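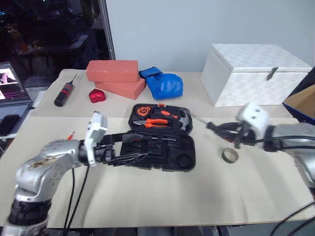

The two-arm bench in the Kenovgate shared workshop has moved on to hand tools. The job this month is putting a small tool kit back into its molded case, one tool at a time, with either arm free to do the placing. We picked a case with orange-handled tools because the handles are easy to tell apart from the black tray. The paper on the table is held over from the drawing group's setup and will stay for now, as it cuts the glare from the ceiling lights. The pink foam bricks, the red heart and the roll of masking tape are on the table too, and the arms are expected to leave them alone.

Members who helped in the winter will remember that we started with blocks. Blocks forgive a bad grip. A screwdriver does not, and most of the work so far has gone into how the fingers close on a handle that changes width along its length. If they close too high, the tool swings. If they close on the widest part, it tends to slide down as the arm lifts. We now aim for the narrow part of the handle and close at 60 percent of full force.

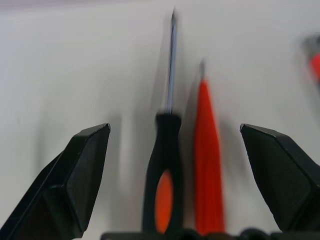

Photo: Godamberg Makers, two-arm bench project

Screwdrivers held upright are the harder case. The arm has to lay the tool down flat before it can go into its slot, and that means turning the wrist well clear of the lid. We keep 292 recorded runs on the shop drive, under the folder Isel. Please do not rename the files. The script that sorts them reads the run number from the name.

Costs are holding. The build budget was set at 800 dollars for this round, not counting the arms, and we have spent 787. Most of it went to cable, fasteners and a second power supply. Anything more will have to wait until July.

Cable routing still needs work. Both arms carry their cables on the outside, and they hang low enough to catch on the table edge when an arm pulls back. Clips have been printed, but the first set was too tight for the thicker cable. 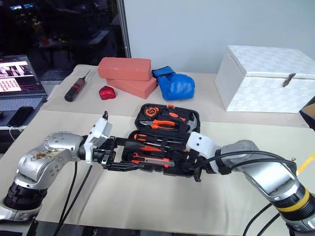 A looser set is being drawn up and should fit either arm. Until the clips are on, anyone running the bench should keep the speed at the low setting and stay within reach of the stop button. Check that both grippers are clear of the case before homing the arms, and do not lean over the table while the power is on.

The bench is open to any member who has done the safety session. Sign up on the sheet by the door and write down which arm you plan to use. Spare finger pads are in the drawer marked Na.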